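Glossy table top going dull in the laundry room, which finish?

Household Surfaces > Tables and Counters

tukley_bench
Saturday, October 29, 2022
Table in the utility room, glossy marble-pattern top, cream and peach with rust-colored veining, thin red edge band. Bought secondhand in May. It gets used for folding and for whatever else lands on it. The gloss has gone cloudy in a patch where the detergent bottle used to stand. Wiped with warm water and dish soap, no change. I have no paperwork and don't know what the top is made of.
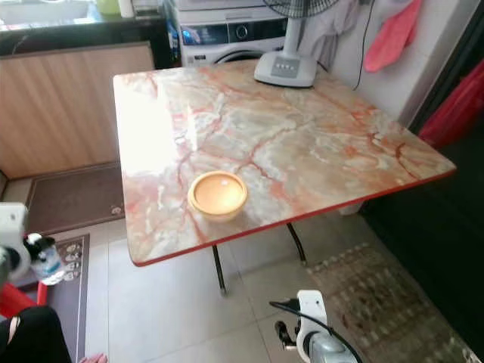

Surface is smooth to a fingernail, no lifting at the red band. The cloudiness shows only at a low angle. Two questions: is it residue or damage, and is there a polish that works on an unknown top?

Hatia249
Residue until proven otherwise. Detergent film needs an acid rinse. One part white vinegar to 8 parts water, damp cloth, wipe off after a minute, dry with a second cloth. Repeat twice before deciding anything.

nadar_j
Disagree with vinegar on an unknown top. If it is real stone with calcite in it, you will etch it and the dull patch gets bigger. Identify first. Look at the underside. A printed top will have a different material underneath.

Hatia249
Real marble with a thin red edge band? I have never seen one.

nadar_j
Neither have I. Checking the underside takes ten seconds.

Myung-ja Baek
I refinish furniture. Agree with checking first. If it is a printed top, skip abrasive polish entirely. People start at 200 grit to "level" the spot and go straight through the print. Plastic polish by hand, small area, soft cloth. Test near a leg.

Also move the fan off the edge before you start. A pole fan on the far edge with the cord hanging down is easy to pull over while you are rubbing.

tukley_bench
Underside is brown board, so not stone. Fan now on the floor. Did the vinegar rinse twice. Patch is smaller but still there.

Hatia249
So it was residue.

Myung-ja Baek
Some of it. What remains could be softened finish. Polish won't bring that back fully.

zevideo_paul
Or put a mat on it. I did that with mine and stopped looking.

tukley_bench
A mat slides when I fold sheets. Will try the plastic polish on a test spot next weekend and post the result.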